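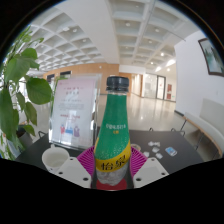

What is in this dataset?
Prices and deposit info for soft drinks sold in small shops in Plarham. 1000 rows, one row per drink per shop visit. Typed in by hand from shelf tags, so expect some mess.

Name: Gruler drinks prices
Version date: May 21, 2018
Files: prices.csv, shops.csv, notes.txt

Columns in prices.csv
shop_id — matches shops.csv
brand — as printed, local script kept if there is one
flavor — free text, sorry
size_ml — from the label, blank if we forgot
price — shelf price, deposit NOT included
deposit — blank means not checked, 0 means none

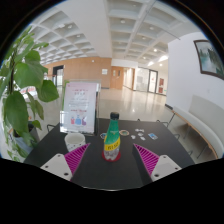 size_ml is the column to trust least. Multipacks got entered two ways, sometimes the single bottle, sometimes the whole pack. Filter on pack_note first if you care about price per liter. The two biggest shops (Rácz and Braseck) are fine, those were redone in full.

Coverage
22 shops. 326 different drinks after merging spellings. Imported stuff is under-counted, small shops change it all the time and half of it has no shelf tag. No vending machines, no bars, no cafes.

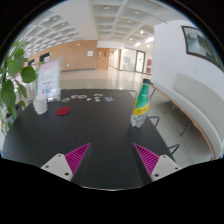
Brand names in other scripts are UTF-8. Excel will eat them if you just double click the file — use the import dialog. Transliterations are in brand_latin, not checked by a native speaker, corrections very welcome.

Known problems
- shop 14 has a few prices with comma instead of point
- "sparkling" and "carbonated" both used in flavor, same thing
- diet / zero / light not merged
- some duplicate rows from seperate visits, keep the later one

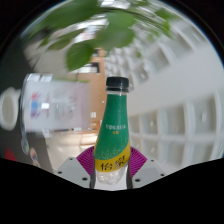 Sale prices are flagged with sale=1, but only from the second round on. First round dosen't have the flag at all so don't compare averages across rounds.

To do
Fix the commas. Another round in June, same shops. Maybe split flavor into two columns.

License: do what you like, please mention Gruler.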